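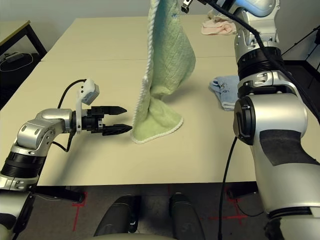

How do you fold small terry towels so the trimmed edge stays neat and the pile looks even on the shelf?

Lay the towel flat on a table first, pull all corners out, and only then fold it in half with the trim edges together. I was folding in the air for years and the edges never met. Now I do it on a table and the stack is straight. My problem is a little different: the towels with a raised white border still look fat on one side. We wash 200 pieces every Saturday for the swimming hall in Mistness, so I can't spend a minute on each. Does somebody have a better order of folds?

Posted by Ekwueme, Mistness

Vetumholm_laundry

The border is thicker than the cloth, so if you fold in half two times you have four borders on the same side. I had this at my work too. What I do is fold in thirds. Take one side over to the middle, then the other side over it, and after that fold from the bottom to the top. The thick part is then shared between the sides.

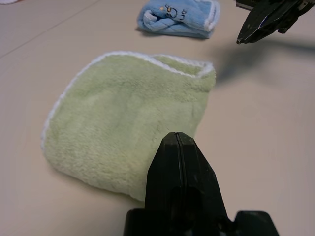

Before the first fold, pass your flat hand over the cloth from the middle to the corners. It takes a few seconds and the corners don't curl under so much. If a corner is rounded from many washes, do not try to pull it into a square, it will go back. I match the two long edges and let the corner be as it is.

Also please check your dryer. When I take towels out while they are warm and fold them at once, they keep the shape much better. After 20 minutes in the basket they already have creases, and then I must smooth each one again.

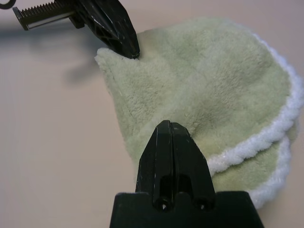
For the shelf, put the folded side to the front and all loose edges to the back. Then even if the borders are not exactly together, the person who takes a towel sees only one soft line. I make piles of 7, because a higher pile leans to the side where the border is.

ornside424

Just roll them. Same work and no edges to match. We keep ours standing in a box.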